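Mencombe Kitchen Shop
Home / Countertop / Mug racks
Perance Mug Rack, light wood
Item no. 446
$34
In stock at Truletport, ships in 2 business days

Simple wooden rack for the mugs you use every day. Flat base, one post up the middle, short pegs to hang the handles on. No screws in the wall, no drilling. Put it next to the stove or the kettle and get a shelf back in the cupboard.

Light wood, goes with pretty much anything. We keep getting asked if it comes darker – not at the moment, maybe in October.

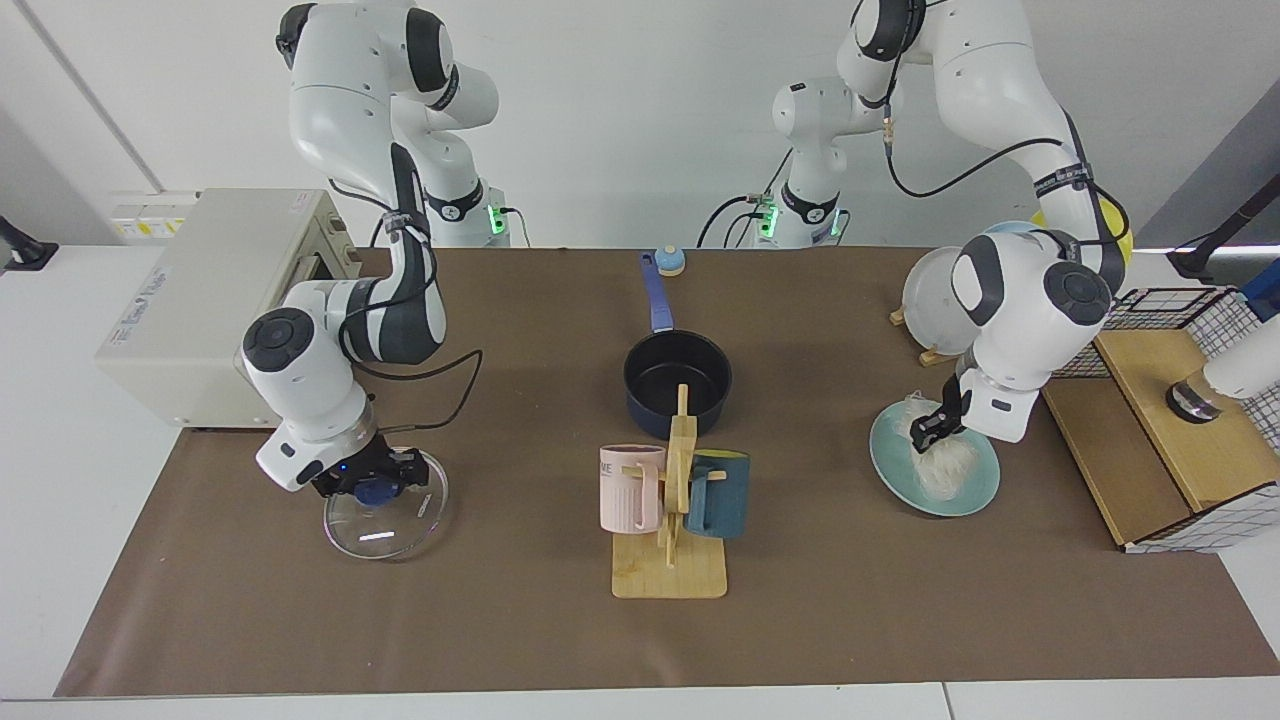

Perance rack with pink ribbed mug and teal mug with yellow lining. Mugs and saucepan sold separately.

Good to know

Works with most ordinary mugs. Handle has to be open enough to slip over the peg. Very chunky handles, the pottery class kind, check first. Espresso cups ok. Travel mugs no.

Hang mugs on opposite sides so the weight evens out. All the heavy ones on one side and it will lean, any rack like this does.

Comes in one piece, nothing to put together. Peel the sticker off the bottom and wipe it down before first use.

Care: damp cloth, then dry. Not for the dishwasher please. Don't leave the base standing in water either – let mugs drip on the dish rack first, then move them over. A little food-safe oil now and then if the wood starts looking dull.

Goes well with

Gauthier saucepan, dark with a nonstick interior and long handle. There's a hole at the end of the handle so you can hang it up if you've got a hook going spare. Lids are seperate, check the size.

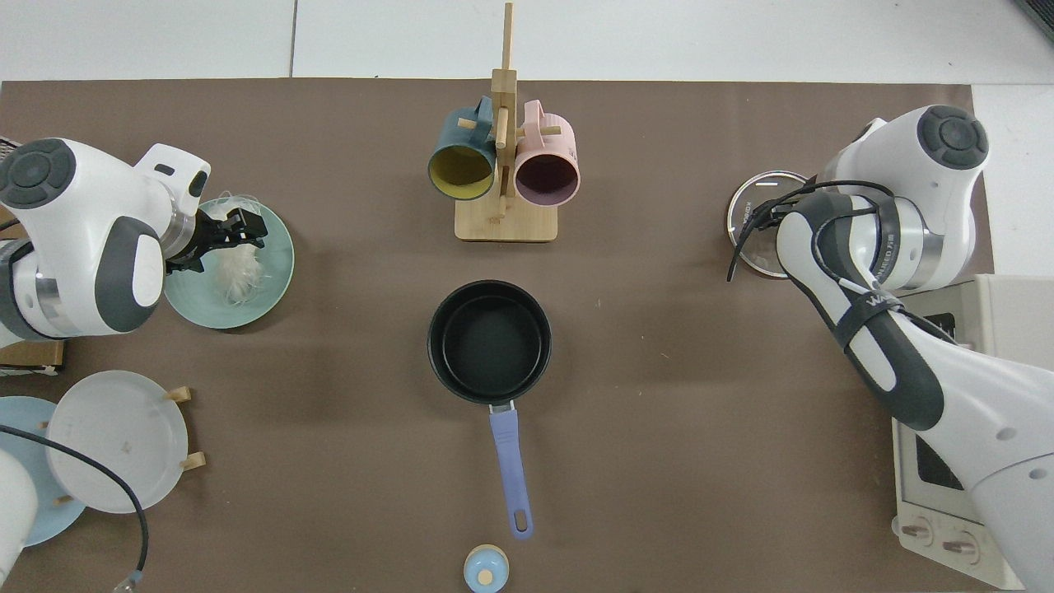
Gauthier pan is usually in the same delivery as the rack, so if one is showing out of stock the other probly won't be far behind. Order both together and they go in one carton, one shipping charge. Add a note at checkout if you want to wait for the pan, otherwise we send what we have.

Mugs are on their own page. Colors change a lot, so if you see one you like get it. We can't hold them.

Shipping and returns

Standard ground only on this one. Returns within 34 days, unused, in the box it came in. If a peg arrives loose send a photo to Yvette Hiebert at the Truletport desk and she'll get a new one out to you, no need to mail the old one back.

Cafes and rental places – trade price on bigger orders, ask for Aurelio Ibarra. He does the quotes. Please give a delivery address with your message or it takes twice as long.

Page updated December 27, 2021. Holiday hours still on, phones back to normal next week.

Related: dish racks, cup hooks, counter mats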